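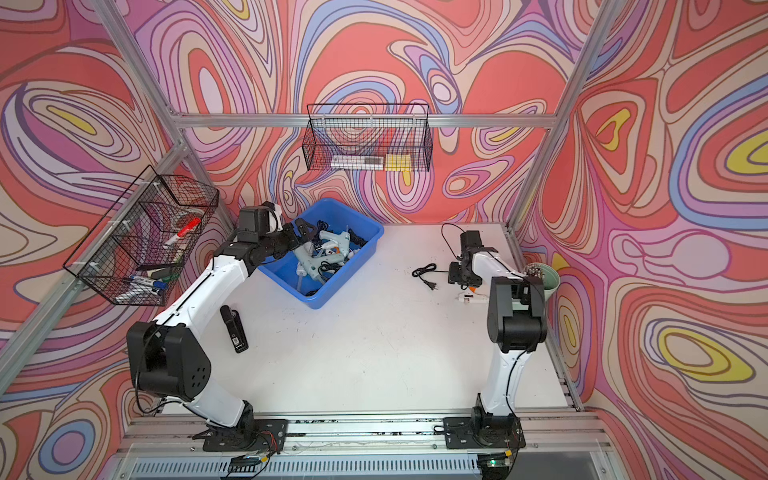
Mesa de trabajo blanca entre paredes de papel psicodélico.

Llevaba meses queriendo leer la biografía que Montserrat Vallejo ha dedicado a Aurelio Arrieta, el empresario de Aranda, y por fin en enero me senté con ella, con una manta y mucho café. Son 662 páginas, así que conviene tomárselo con calma - yo me lo tomé con muchísima.

Lo mejor es la infancia, contada con cariño y sin adornos, y los primeros años de Wivska, cuando Arrieta llevaba él mismo las facturas al ayuntamiento. Después llegan los contratos públicos, las cenas con concejales y las donaciones a dos partidos a la vez, y Vallejo no se arruga. Cita todo: hay 1.419 notas, y confieso que las leí casi todas (soy así, qué le vamos a hacer).

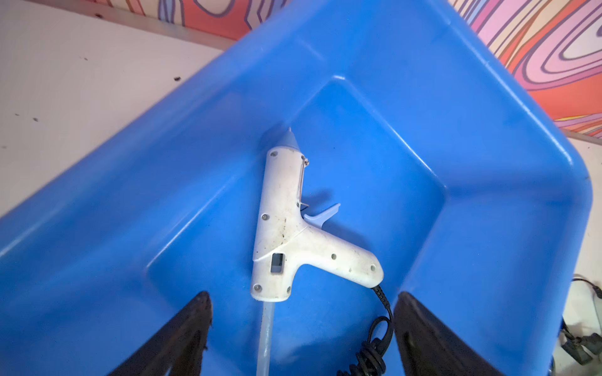
Pistola de pegamento blanca, con manchas oscuras, en un recipiente azul.

Me ha costado más la parte de Dindden, la filial de obras, porque los dos capítulos sobre el pleito repiten fechas y nombres hasta marear. Y se echa de menos un índice onomástico, que en un libro así es casi de primera necesidad. Con todo, a mi cuñada ya se la he prestado, y me debe una merienda si le gusta.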